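Rental Unit Walk-Through — Kitchen and Utility
Rorthorpe Flats, Unit 8
Date of inspection: January 7, 2022
Next routine visit: July

Mark each line OK, FIX or N/A. Add a comment for every FIX.

1. Smoke alarm, hallway — OK. Sounded on test button.
2. Carbon monoxide alarm — FIX. Low battery chirp. Replace battery before the next tenant moves in.
3. Fire extinguisher — OK. Gauge in the green, pin and seal in place.
4. Outlets near sink — OK. Both trip and reset.
5. Hot water at kitchen tap — OK. Reads 120 at the tap after two minutes.
6. Range hood — FIX. Fan runs on low only. Filter is greasy and should be soaked or swapped. 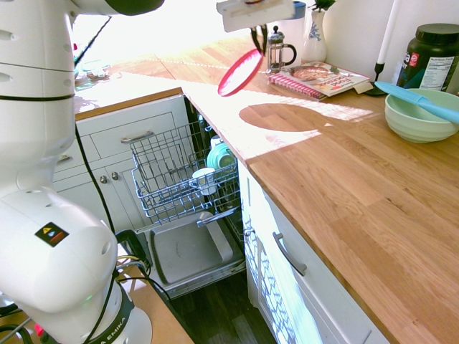 7. Water shutoffs and leaks — OK, with comment. Shutoff under the sink turns freely and the supply line was dry to the touch. The drain hose has a proper high loop, which was missing at the last visit. With the dishwasher door folded down and the rack pulled partway out, check the dark wood floor underneath for swelling or lifted seams. None felt by hand. The Kenimham units had floor damage in the same spot, so keep this line on the form.
8. Dishwasher anchoring — FIX. One bracket screw is loose and the machine tips slightly when the door is leaned on.
9. Refrigerator — OK. Door seal holds a slip of paper on all four sides.
10. Windows — FIX. Sash lock over the sink does not catch. Stendis part on order, item 66 on the parts list.
11. Countertop — OK. No burns, no open joints at the wall. Oil it once a year — the tenant sheet says this but it gets skipped.

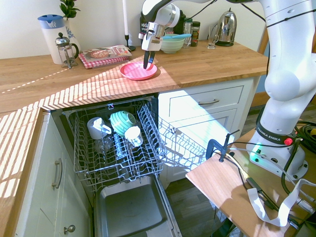 Item 11: wooden countertop, front edge, with pink plate.

12. Electrical panel — OK. Breakers labeled. Panel door closes.
13. Dryer vent — FIX. Lint packed at the outside flap. Clear it and run the dryer for 4 minutes to confirm the flap opens.
14. Entry door — OK. Deadbolt throws fully.

Parts budget for this unit is $75. The bracket screw and battery come out of shop stock. Send the completed form to the Yu Street office and leave a copy in the unit folder.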